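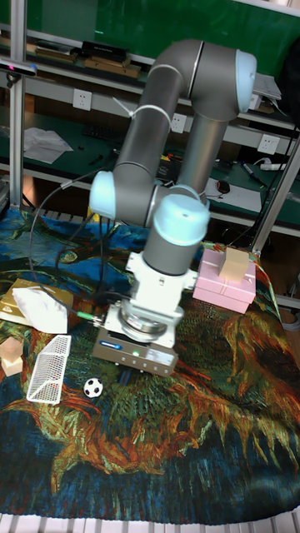
January 8, 2020
By Fasil Alemneh

Tamlow opens its new tabletop play range in Farkby this February, and I can't wait to get it onto other people's tables! I've been fussing over it for nearly 2 years. We're calling it Cliveo, and the idea is small things you can set out on any table after dinner: a mini soccer goal in white mesh, a little black-and-white ball, plain wooden blocks, and boxes to stash it all in (pink or gold, my kids fought over both).

I'm also very fond of the tablecloth, all swirly sunflowers in blue, green, orange and red. Ataberk Yurt picked it and I argued with him for a week. He was right, it makes the whole table feel like a party.

The first run is 449 sets, sold at our Derese Street shop, with three open play evenings before the end of the month. Come by, bring the kids or don't, and stack some blocks with us. For samples or a chat, ask for me or Ataberk at the shop.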